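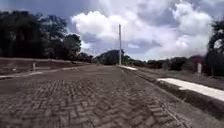
**Greer Baxter**

## Kesinstead access road: progress to the end of July

This report covers work paid for under the second installment of the Sallow grant. The first installment went to the survey and earthworks and was reported in the spring.

### Paving

The straight section is now paved in interlocking brick, laid in herringbone as specified. We kept to that pattern after Tekasix, our paving contractor, offered a lower price for plain rows. The road will carry loaded farm trailers, and the engineer wanted the blocks locked against turning wheels. The difference in price was 2000 and came out of contingency.

The surface has not been washed and still has a film of dirt on it. Sweeping is priced into the final stage, so we have not asked for it early. There are some darker patches across the middle of the road. Tekasix has been asked to look at these and tell us in writing whether any blocks need to be lifted. I will forward the answer when it comes.

### Edges and drainage

The long concrete curb strip on the left side marks the line between the paving and the earth bank. On the right, the concrete is much whiter than the strip opposite. I expect it to dull with weather and do not propose to spend money matching it.

The recessed strip between the brick and the white concrete on the right needs a decision. The original drawing shows a lined gutter for its full length. The engineer would accept compacted earth on the higher part and a lining only on the last 30 meters, where the fall is slight. I would prefer to line all of it. The extra cost is 4000, and I have put it in the revised budget as a separate line so that you can approve or refuse it without holding up the rest.

### Bank and verge

The bank on the left is bare earth. Seeding was planned for early summer and was put back to the fall on the advice of Joseph Nurseries. The verge on the right has patchy growth and will be overseeded at the same time. The seed order is unchanged.

Please leave the small white post on the left bank where it is if you visit. The surveyor will want to check it against the plan before we agree the final boundary.

### Next stage

- Written reply from Tekasix on the darker patches
- Decision from Sallow on the gutter lining
- Joint sand topped up and the surface swept
- Seeding of the bank and verge

Claims for this period are attached, less 200 held back on the curb invoice until a missing delivery note is found.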